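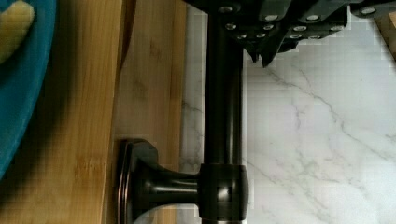
Re: [vudus-chores] can it open a drawer yet?

From: Justinas Rozīte
Date: 21st October

The list archive bot quoted Mandico's post in full, so I've trimmed it down to the bits I'm answering.

> We have a break room at the Skenlow shop with a sink that is always
> full and I keep being told that a robot could sort it out by now.
> I'm not asking for miracles. Open a drawer, put a cup in, close the
> drawer. Wipe the counter if it has time. Can any of these things do
> that with no one standing next to it? And please don't send me a
> sped-up video, I've seen plenty of those.
> — Mandico

Short version, Mandico: the drawer yes, mostly. The rest of the break room, I wouldn't bet your cups on it.

The drawer used to be where we lost whole afternoons. A bar handle that stands off the wood is a gift, you can get a finger behind it from either side, and the pull itself is just a straight line. In August we ran 100 drawer openings with the same handle and missed 8 of them. Most of the misses were the finger landing on the end of the handle where the post is, so it pushed on the mounting and got nowhere. Those little recessed knobs they put on cheap cabinets are a different story and I don't have a number for you, I gave up too early to call it a test!

What eats the time now is everything that isn't the drawer. Somebody at your shop puts the sugar in a new spot, the towel gets dropped on something, and a person walks in and doesn't even notice. The arm notices, in its way. It slows down, or it picks a path that goes the long way around, and your 2-minute job turns into a coffee break of its own. 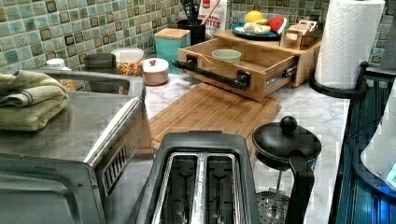

My own kitchen is worse than any test counter, so I try to set things up with real clutter. Tidy counters give you lovely results and then you get to someone's house and it all falls over. So I want a toaster and a French press standing close together, a towel folded on top of the toaster oven, and a drawer hanging open with a cup in it. Fruit on a plate is fine, a robot can be pretty relaxed around a lemon. The French press is what makes me nervous, with that round knob on top and the glass ones I've broken by hand over the years.

> Also what happens when the drawer isn't shut all the way? Our people
> never shut anything.

Good question, and it's the one I'd ask any vendor. An open drawer takes up space over the counter that wasn't taken a minute ago, and the arm has to reach over it or around it for everything else. If the software still thinks the drawer is shut, you get a bump. We make it look again before every move now, and that costs time, but I'll take slow over a bent slide. 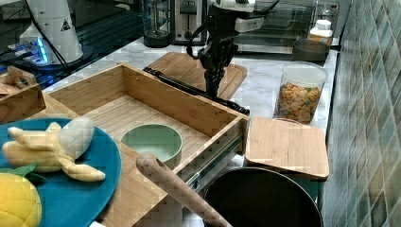 Arm over the cutting board with the drawer pulled out. Rolling pin across the front.

If you want to try something at Skenlow, start with the drawer and a plastic cup, and leave the sink for next year. Wet dishes in a pile are still really hard — slippery, stacked at odd angles, and half of them hidden under the other half. Wiping I'd put somewhere in between. It'll wipe the part of the counter you left clear, and it'll wipe it nicely, and then you still have to move the toaster.

Happy to send the August run sheet to anyone who wants it, just write to me off list.

Justinas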